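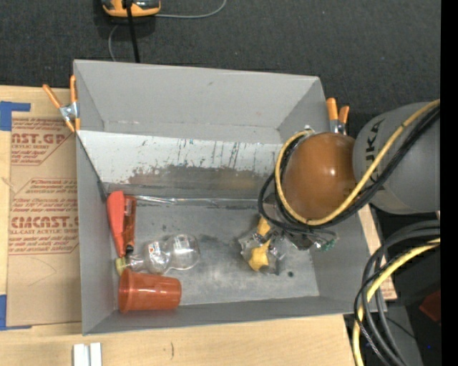

Sirkov Bin Picking Kit: equipment review

Equipment > Handling > Bin picking
Reviewed by Randa Bataineh
Supplier: Pillai, Nevovville
Price: on request
Warranty: 12 months, gripper fingers excluded
Last updated: November 15, 2025

The Sirkov kit is sold as a way to get an industrial arm picking mixed objects out of a bin without writing a program for each one. You supply the arm, the floor space and the patience. Pillai supply a gripper, a camera, a wrist board, a divided bin in flat sheets, a box of cable and a licence for Ilent, the software that decides where the fingers should go.

I have read a lot of brochures that promise this. Most of them show a tray of identical metal parts with plenty of air between them. Pillai at least encourage you to try awkward things, and the manual suggests clear bottles, thin cups and small toys for commissioning. Whether the kit is good at picking them is a separate matter, and the brochure is slippery on it. It says the system "handles" mixed objects. I asked what that meant and was sent the brochure again.

What is in the box

Gripper with metal fingers and mounting plate
Wrist board with bracket
Overhead camera, bracket not included
Bin panels, one divider
Cable set
Ilent licence, single arm
Printed manual

The arm, arm controller, safety fencing, a computer to run Ilent and anything to hold the bin down are all extra. That last one annoyed me. The bin is light and it moves when the fingers push against a wall, so you end up with spring clamps along the rim like everybody else who owns one of these. Clamps are cheap. A kit at this level should still have them in it, or a base with some weight.

The bin

Sloped inner walls are meant to bring things back down to the floor of the compartment, and the slanted divider keeps one half separate so that objects can be passed from one side to the other and back again. It's a sensible idea. You can leave the arm shuffling the same objects to and fro without anyone refilling it, which is how most people will want to test it.

The grey sheet marks very easily. Fingers scrape down the face of the divider whenever the arm goes for something lying close to it, and the streaks don't wipe off. Pillai call this cosmetic. I'd accept that if Ilent didn't rely on a camera looking down at the same surface. The manual tells you to retake the background picture "when the bin has aged", with no guidance on how aged. I would retake it often, and I'd ask for a spare divider to be thrown in with the order.

The gripper

This is the best part of the kit. The fingers close evenly, the mounting plate is properly machined, and small solid things give it little trouble. A toy or a block sitting by itself on the floor of the bin is an easy job. I have no complaint about the build.

Reach is more of a problem. With a big arm, the wrist takes up a good share of the compartment, and the corners nearest the arm are hard to get to. Pillai's drawing of the working area shows the whole bin shaded in. Ask them to redraw it for your arm before you sign anything.

Ilent

The software wants a picture of the bin, offers a grasp, sends it to the arm and then looks again to judge what happened. When it works you will be pleased. When it doesn't, you get a coloured bar and the words "low confidence", and you have to work out the rest yourself.

Clear plastic is listed as supported. In our trial the clear bottles were the objects it most often gave up on, especially with something else lying against them. A clamp hooked round a bottle neck beat it every time: it either treated the pair as one thing or went for the middle and dragged both. Translucent cups were a bit better. Coloured, solid objects were fine.

Our trial

Lavanya Subramaniam ran it with me over several afternoons in June. We used 20 household and workshop objects, tipped in by hand, and made 171 attempts with the settings Pillai recommend. I am not publishing a success rate. The objects were ours, the arm was ours and the lighting was poor on purpose, so a percentage would tell you more about our room than about your line. Pillai do publish a rate, and they don't say what was in the bin. Draw your own conclusions.

I will say that nine of the attempts ended with the arm stopped on a force limit against a bin wall, and each one needed a person to clear the fault on the handheld controller. The brochure uses the word "unattended" on its front page. I wouldn't leave it.

Cables

The supplied set is too long for a small cell and has no sleeve. It loops over the arm, hangs down by the bin and the leftover has to be coiled on the floor. Lavanya tied ours back twice and it worked free twice. The wrist board is also left open, with no cover of any kind, on the part of the arm that spends its life going in and out of a box of loose objects. I asked Pillai about a cover and was told one is planned. It isn't on the price list.

Support

Replies came quickly and were polite. The first person we dealt with plainly hadn't used the kit. The second had, and fixed a calibration fault in a few minutes by telling us to ignore a page of the manual. The page is still in the manual.

Who might want it

A teaching lab or a development group that already has an arm, and someone who enjoys fiddling, will get good use out of the gripper and the divided bin. They will replace the cabling and probably half the software settings.

For a packing line I'd hold off. Ask for a trial with your own products, in your own light, with your own people pressing the buttons. If Pillai would rather do it at their showroom in Nevovville, take your objects with you and tip them in yourself.

Questions to put to the supplier before ordering

Which objects were in the bin for the published rate?
What does a replacement divider cost, and a set of fingers?
Does the Ilent licence move with the computer if the old one fails?
How long is the cable run, and can it be ordered shorter?
Is the wrist cover available yet?

Availability: to order, lead time confirmed with quotation. Gripper sold separately on request, without Ilent. If I were buying, I'd ask for that quotation first.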